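Bedroom helpers wanted, Ratanaporn House

We are looking for two people to sort and fold clothes in our guest rooms, starting in February. Pay is 400 a shift, plus 100 for Sundays.
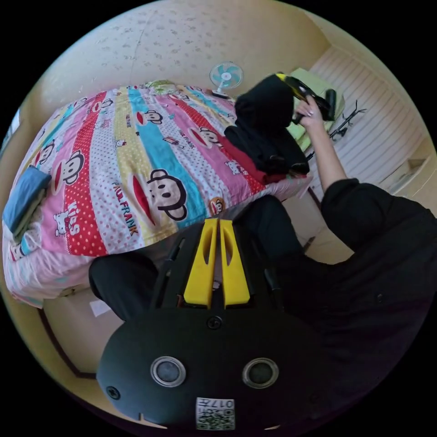
Black clothing piled on a cartoon bedspread.

Most of the work is done at the bedside. Trousers are laid out on the bed, then folded and put away by room. Bedding is changed on Fridays.

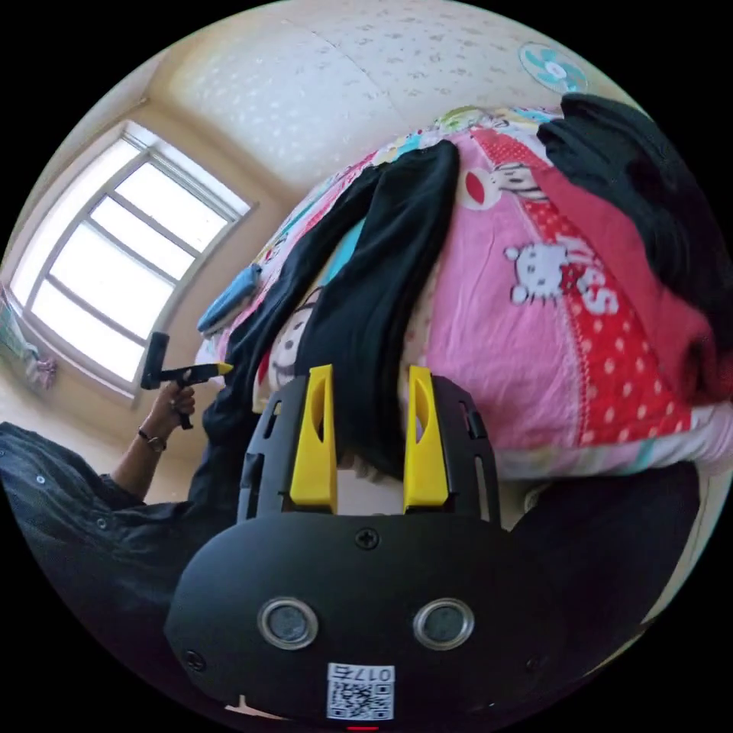

Experience is useful but we will train. Ask for Chanida Srithong at the front desk.

3 comments
12 shares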